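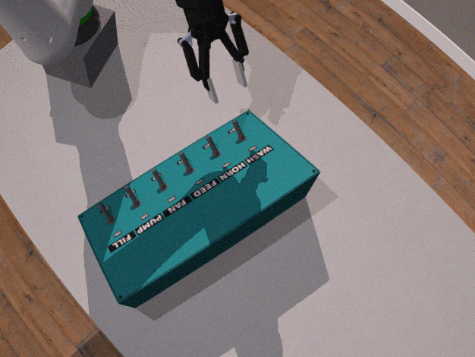 To: totine-demos list
Subject: Re: switch panel set, how many more?

Quick reply, running between things.

> We have 1,006 episodes on the switch panel now. Is that enough to
> start the next training run or should Dutisano keep collecting? Also
> are we keeping all six labels in the prompt set, or dropping
> HORN? It gets mixed up with FEED a lot in the eval.

Keep collecting please. 1,006 sounds like plenty but I went thru the split last night and it's lopsided. FILL and PUMP have loads. WASH has 48. Not going to learn much about WASH from 48.

Keep HORN. If the policy mixes it up with FEED I want to see that, not hide it. They're next to each other, my guess is it's reading position and ignoring the text. More panel angles should help. Diagonal ones especially – most of the early episodes have the box nearly square to the base and it shows.

So for the next batch:

- all levers leaning the same way at reset. Mixed starts go in their own folder
- new panel pose every 20 episodes, not every session
- gripper starts open and off the panel, but vary where. Don't always park it over the switch you're about to flip!! The model picks up on that and then never bothers with the instruction
- one switch per episode. The 2 switch ones are a seperate task, Neltarton is doing those

Shadows: somebody asked if we should turn them off in the renderer. No. Leave them on. The arm throws a big dark patch over the labels in some poses and the real cell at Żak has the same problem, worse if anything. If a label is hard to read for part of the episode thats fine, keep it. Only toss it if the flip itself failed.

Failed flips – don't delete, tag them. Almost half of what I got last time had no tag at all and I had to replay them one by one. Took the whole afternoon.

Still to sort out: whether teal is the only panel color we train on. I'd like a second one before the February freeze but the Totine export script chokes on new materials and I haven't looked at why yet. If anyone has, shout.

Will send the new per-label split when the upload finishes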